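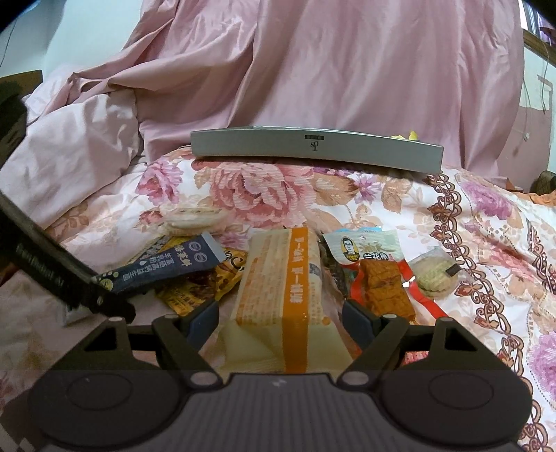 A comment under the October entry asks whether we've ruled out the oven yet, because a cracker that leaves the oven a bit underbaked is going to go soft in any bag you put it in, and then you can blame the film until you're blue in the face. Fair! I wrote "it's the bags" in big letters last time and underlined it, and I hadn't checked the oven at all. So that's what the first part of this is.

November, late morning start, workshop kitchen, Flundholm. Rain the whole time, which is a gift if you're trying to make crackers go soft.

Recap for anyone who skipped October (I would have): the rye crackers we sell as Trollora are losing their snap well before the date on the bag. The complaints all sound the same. Tastes fine, bends. The seeded ones hold up better than the plain, and I still can't say why, though I suspect the plain dough just gets rolled thicker when whoever is rolling is in a hurry, and yes, that's usually me.

Oven check. Baked 3 trays of plain at the usual setting, top, middle and bottom shelf, nothing else in there. Broke crackers from the center and the corners of every tray as soon as they'd cooled. Top and middle good all the way across. Bottom tray: corners fine, center leathery. You could fold it a little before it gave. I put that tray back in with the heat off and the door propped with a wooden spoon, went off and washed up, and when I came back it had dried out beautifully, snapped like a twig. So the commenter is at least partly right and I owe a retraction on the big letters. Some of what we've been calling a bag problem is a bottom shelf problem.

We used to do the drying step, by the way! It's in the old notebook, the one with the oil stain on the cover. "Door ajar, heat off, leave them." Somewhere along the way it fell out of the routine, I think when we got the second rack and started turning trays around faster. I've written it back onto the wall sheet in red.

Now the bags. I took crackers from the top tray only, so there'd be no argument, and packed 9 bags on the Rukidon sealer. A third of them in the old clear film, a third in the metallized stuff from Boiko, a third in the paper-faced one everybody likes the look of. All of them went on the shelf over the dish sink, the dampest spot in the building. I left a bare saucer of crackers up there as well for company, and those were floppy by the time I'd finished lunch. Makes you appreciate a bag, any bag.

Before they went up I squeezed every one of them under water in the big pot and watched for bubbles. Very low-tech, very satisfying, I recommend it to anyone having a bad day. One of the paper-faced ones streamed from the corner where the back seam meets the end seal. There's an extra thickness there and the jaws aren't getting it hot enough all the way through. A clear one let out a single slow bubble and then stopped, which I've marked with a question mark. The metallized ones sat there like little pillows and did nothing.

I turned the dwell on the Rukidon up 2 notches and redid the leaky paper one with a fresh bag. Held that time. But the film had puckered along the seal and gone a bit tea-colored, and I don't love that on a shelf. One notch might be the answer. Or cleaning the jaws, come to think of it, there's a crust of melted something on the left end that's been there since summer. I scraped at it with a butter knife and then remembered we aren't supposed to use a butter knife. Could whoever has the brass scraper please put it back on its hook?

Things I want to look at next time. Crumbs in the seal, to start with: I sealed a bag with a pinch of caraway deliberately dropped across the mouth and it bubbled like a fish tank, so that one's real. When we fill fast, the seeds fly. The wide funnel helps but it's a pain to hold and I keep catching it on my sleeve. Maybe tap the bag down before sealing, or a quick wipe with a dry brush.

Also how warm they are going in. I have a feeling that on busy mornings they're getting bagged with a bit of heat left in them, and then all that moisture has nowhere to go. I'd like to bag a warm batch on purpose and keep it next to a cold one. Feels mean to the crackers.

On money, before anybody falls in love with the metallized film: Boiko's smallest order is 800 bags, and they won't split it between sizes. We'd be stuck with one size for a long while. You also can't see the crackers through it, and people at the market do like to see the crackers. I could live with the clear film if the drying step fixes most of this, and I'd much prefer that to sitting on boxes of shiny bags we've gone off.

Afternoon note, a bit after four: pressed all the bags with a thumb, no opening. Everything still feels stiff except the clear one with the question mark, and I may be imagining that. Leaving them alone now. Please don't eat from the shelf over the sink, the ones in the tin by the door are for eating. The bottom-tray ones are in there too, dried out, and they came out a touch darker and I think they're the best of the lot.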